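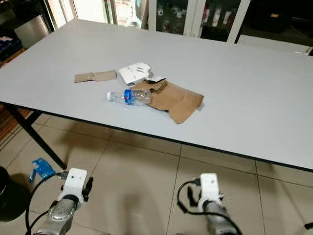
How clean must a jar be before it goes in the recycling?
A quick rinse with cold water is enough. Small marks on the glass are not a problem, and you can leave the paper label where it is.

How to sort your household recycling

Begin with two containers under the sink, one for paper and one for everything else. Write the name on the lid in a dark colour, so that guests can also understand it.

Then follow these steps every evening:

1. Empty all liquids into the sink.
2. Rinse jars, tins and yoghurt tubs.
3. Flatten boxes and remove plastic tape.
4. Put greasy paper in the general rubbish — also the pizza box, if the bottom is oily.

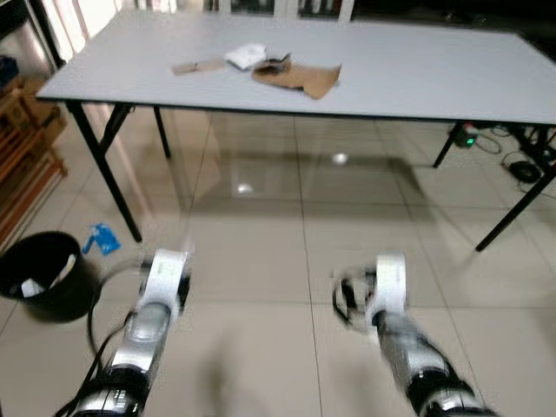 Zuleica Bastos
Household editor, Hasari

Lids are the part which causes most questions. Metal lids go with the tins. For plastic lids the rules are different from one council to another, so please check your local calendar.

Broken drinking glasses do not belong with jars. Wrap them in newspaper and put them in the general rubbish.

In December we have more wrapping paper at home than in other months. Crush a piece in your hand: if it opens again by itself, it probably contains plastic and cannot go with the paper.

Updated 20 July 2021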